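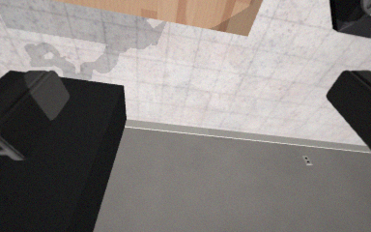
Item 1, operators getting lost in the gripper view. Went straight to this one, everyone has been complaining. Kai-wen says new people on remote control do fine in the overhead view, then switch to the gripper view for the last bit of the reach and steer the wrong way. Floor tiles up top, wall underneath, outlet down at the lower right, and your hands still think down is down. Chia-hao lost most of a session to it. Also with the fingers that far apart and nothing between them there is no cue for how deep you are, people push in till something bumps. Tsung-han asked why not just flip the view. Hsin-yi: because the recorded view has to stay as is for training, but what the operator sees doesn't have to be what gets recorded. Long back and forth. See below.

Lernmont demo collection meeting, minutes
Jan 23, 2023
Present: Chun-yin Tam (chair), Tsung-han Su, Hsin-yi Kwok, Chia-hao Liu, Kai-wen Yen (notes, sorry in advance)
Last minutes: ok, no changes. Chun-yin still owes the write-up from two meetings ago.

1. Gripper view, continued

Options on the table:
- Leave it, train people longer. Chia-hao's preference, says he stopped noticing after a couple of sessions. Tsung-han says that's great for Chia-hao.
- Flip the operator's copy only. Hsin-yi thinks it's a small change in Wovar, the display and the recorder read the same stream but can be split.
- Flip the operator's copy AND the controller axes to match. Has to be both or neither. Tsung-han tried flipping the display only, on his own machine, left the axes alone, and it was worse than before. Left went right.
- Small arrow in the corner showing which way gravity goes. Cheap. Everyone likes the arrow.

Chun-yin wants to know if turning the display changes how people drive, ie do the demos come out different from the old ones. Fair question, no answer. Hsin-yi to record a small batch both ways, same operator, same starts, and compare path lengths and number of regrasps.

DECIDED: arrow goes in now for everyone. Flipped display plus axes as a setting, off by default until Hsin-yi has her batch. Recorded stream not touched.

Chia-hao asked for it noted that he was against the setting. Noted.

Related: shadows. The shadows under the furniture run together on the pale floor and some operators have been using the shadow to judge height, which works until the light gets randomized. Chia-hao does this and defends it. Hsin-yi says a person using a cue is fine so long as the cue is in the recorded view too. Left open. Shadows stay on.

2. Episode counts

Tsung-han read the numbers out. 2736 episodes recorded so far across all the tasks. 1722 passed review. 771 thrown out. Rest not reviewed yet, mostly the drawer task, that's on Kai-wen (me).

Reasons for the throw outs, most common first per Tsung-han:
- operator stopped mid task and the recorder kept going
- gripper closed on nothing and was re-opened, several times in a row
- object knocked off and episode carried on anyway
- wrong task label. These could be saved, someone has to relabel

Chun-yin thinks we're too strict on the second one. A miss and a clean retry is useful, the policy has to learn to recover from something. Hsin-yi agrees for one miss, not for four. Tsung-han says reviewers have been throwing out anything with a miss, that was how the guide was written. So the guide is wrong or the reviewers are right, pick one.

DECIDED: one miss followed by a clean retry is a keep. Two or more, throw out. Tsung-han rewrites that part of the guide. Thrown-out ones get a second pass but only for this reason, we aren't re-reviewing the lot.

Chia-hao: can the recorder stop itself if the controller hasn't moved for a bit? Hsin-yi: yes but some people pause to think and that's legit. Chun-yin: trim it afterward instead of stopping. Hsin-yi: trimming pauses in the middle makes a jump in the timing. Ok so trim only at the start and end. Hsin-yi to do.

3. By hand vs remote

This is the one we ran over on.

Background for whoever reads this later: simulated tasks are all remote control, there's nothing to grab. On the Shih bench we do both, hand guiding (hold the arm and walk it through) and remote with the controllers. Lendotstead only asked for remote. They've since asked if hand guided ones could count toward the total.

Tsung-han did 26 hand guided episodes on the bench for the cup-to-shelf task. Faster to record, fewer misses, smoother. Drawbacks he listed: his arm and sleeve are in the view for most of it, and gripper timing is off since he was closing it with the button on the wrist and had to shift his grip to reach it.

Hsin-yi doesn't want them mixed in. Arm in view in training, no arm in view when it runs alone. Thinks the policy might end up waiting for a sleeve. Some laughing, but she means it.

Chun-yin: replay them. Record the joint path by hand, step back, play the path on the arm with nobody touching it, record the cameras on the replay. Tsung-han says he tried it with a few, free-space motion fine, contact parts not so good. Cup ended up a little off from where it was the first time and the replay doesn't know. Place step ok, pick step so-so.

Chia-hao: so use hand guiding for reach and place, remote for pick? Nobody loved splicing.

Kai-wen (me) asked if we could put the cup back more exactly with a fixed marker on the table. Tsung-han says yes but then the cup is always in the same spot, kind of the opposite of what we want. Could have a sheet of markers. Tsung-han will try the sheet.

DECIDED: hand guided episodes are kept in their own folder, not counted for Lendotstead for now. Replays with the marker sheet to be tried. Chun-yin to tell Lendotstead, politely.

4. Controllers

Left controller on station two drifts. Again. Gripper opens by itself slowly if you let go of the trigger halfway. Chia-hao has been holding it with a rubber band, asked to please not do that as it's in the recorded signal.

Replacement on order, Chun-yin will chase.

Speed scaling: default is too fast for close work. Kai-wen wants a slow mode on the thumb button. Hsin-yi says it's in Wovar already and just not mapped. Has been in there since August apparently. Will map it. Hold for slow, release for normal. Tsung-han wanted press once to toggle, lost 4 to 1.

Haptics: buzz on contact. Tsung-han likes it, Hsin-yi worries it tells the operator somthing the policy can't feel. Same argument as the shadows but backwards. Parked.

5. Room layouts in the simulator

Same room has been used for too much of the set. Same pale tile, same gray wall. Hsin-yi has more floors and wall colors ready but the furniture placement is by hand and slow. Wants two people for an afternoon to check that nothing is floating or stuck inside something else. Kai-wen and Chia-hao said yes, Chia-hao less loudly.

Start positions: too many demos begin with the arm in the same place. Operators reset and go. Chun-yin wants a random start, inside limits. Operators will hate it, some starts are awkward and you spend half the episode getting untangled. Agreed to try it on the drawer task only, see how bad.

Question from Tsung-han whether view switching should be logged, ie when the operator is looking overhead and when in the gripper view. Not used in training but would help with item 1. Hsin-yi: easy, yes. Added to her list, which is getting long, Tsung-han took the trimming job off her. So trimming is now TSUNG-HAN, ignore what it says under item 2.

6. New operators

Two starting soon. Chia-hao runs the first session. Suggested order: overhead view only, big objects, then small objects, then gripper view. Right now we throw them into the gripper view on the first day. Practice episodes should go to a scratch folder, last time they went into the main set and got reviewed as real ones, wich explains some of the bad numbers.

Guide needs a page on what to do when you're lost: stop, let go of the trigger only if not holding anything, go back to overhead, back off straight, try again. Kai-wen to write. Short.

Breaks. Chun-yin says nobody should drive for more than an hour straight. Chia-hao says the queue doesn't allow it. Chun-yin says then the queue is wrong.

7. Any other business

- Shih bench is booked by the other team for two mornings, Tsung-han has the times.
- File names. Please use underscores. Please.
- Disk nearly full again. Raw video for thrown out episodes to be moved off AFTER the second pass in item 2, not before.
- Chia-hao asked about a better chair for station one. Chun-yin will look.

Actions
Hsin-yi: gravity arrow, flipped display + axes setting, comparison batch, slow mode on thumb button, view switch logging
Tsung-han: review guide change, second pass on single-miss throw outs, start/end trimming, marker sheet replays
Chia-hao: first session for new operators, room check with Kai-wen, remove rubber band
Kai-wen: drawer task reviews, "lost" page for guide, room check
Chun-yin: talk to Lendotstead, chase controller, chair, overdue write-up

Next meeting same time, same room, Tsung-han takes notes.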